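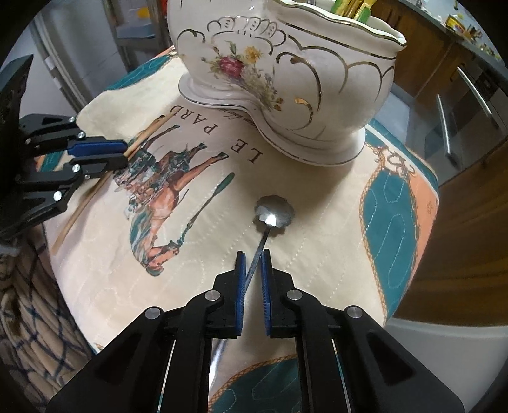
*Silver spoon with a scalloped bowl, and a wooden chopstick.*

# Galex Budget Reader, desk edition

Your city publishes its budget every year. It does this in a PDF of scanned pages, two of them sideways, with the roads money filed under "Other." Galex is software for the people who read it anyway.

Feed it the proposed budget and the adopted one. It lines them up by department and marks every row that moved, vanished or came back under a new name. Renamed rows are our specialty. The town of Clatia once turned "Consultants" into "Community Knowledge" and kept the amount the same to the dollar, and Galex flagged it before lunch.

## What you get

- Side-by-side comparison of up to 9 fiscal years
- Lump-sum flag, with a threshold you set yourself (start high or you'll be up all night)
- Notes pinned to single rows, so your group stops arguing by email
- Printable one-page brief for public hearings, in type large enough to read while nervous
- Text recognition for scans, including crooked ones

## What you don't get

Opinions. Galex will tell you the parks line dropped and the vehicle line rose. Whether the mayor needs the vehicles is between you and the mayor.

It also can't read handwriting in the margins. We tried, and the results were libelous.

## Licenses

| Plan | Seats | Budgets stored |
|---|---|---|
| Kitchen table | 2 | 6 |
| Coalition | 7 | No limit |

Both plans include the Gravevitz glossary, a plain-words guide to terms such as "unprogrammed," "carryover" and "realigned." It is the only part of the package that people have asked to buy by itself. You can't, sorry.

## Requirements

Any laptop that can open a large PDF without sighing. Work is saved on your own machine and nothing is uploaded unless you turn on sharing.

## Support

Heiskanen answers support mail in the order it arrives. Replies slow down in September, when a lot of draft budgets land at once. Attach the page that went wrong and tell us which year it belongs to.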